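Worktop (kitchen and utility room)

A worktop, or countertop if you grew up where I did, is the flat surface you do things on. I know that sounds too plain to need an entry, but I've been keeping these household pages going for years and it's the one people write to me about most, so here we go!

The word covers a lot. In my part of Pennington people say "the counter" for anything at waist height, even the lid of a chest freezer (my aunt rolled pie dough on hers). Over in Illow you'll hear "the board," left over from the days when it really was one long plank set on trestles and scrubbed with sand.

Color

Pale tops, meaning white, off-white and the light grays, are my favorites, and I'll admit I'm biased. They bounce light around a small kitchen and make crumbs easy to spot. The catch is that a plain pale surface is hard to judge by eye. It can look bright white in one place and gray a foot away, all from the way the light falls, and I've scrubbed at a shadow more than once. Delphine Greenberg, who wrote the old Runau housekeeping pamphlets, told readers to run a flat hand over the top before reaching for the cleaner, and I still do that.

Finish

Matte hides smears better than gloss but can hang on to grease, so go easy with the oil bottle. Gloss shows every fingerprint. My own top is a matte one from Veten, 37 millimeters thick, and it has held up through two moves and a very long May of jam making.

Edges and rims

Edges come square, beveled or rounded. I like rounded, mostly for the sake of my hips. Things that sit on the top, like trays and basins, often have a rounded lip too, and dust loves to settle right underneath it.

Everyday care

Warm water, a drop of dish soap, a soft cloth. Dry it afterward. Stubborn marks get a baking soda paste, left on for up to five minutes and then wiped away with a damp cloth.

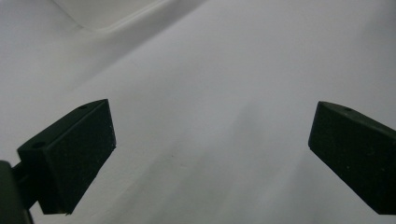
I keep a separate cloth just for drying, and it goes in the wash with the dish towels.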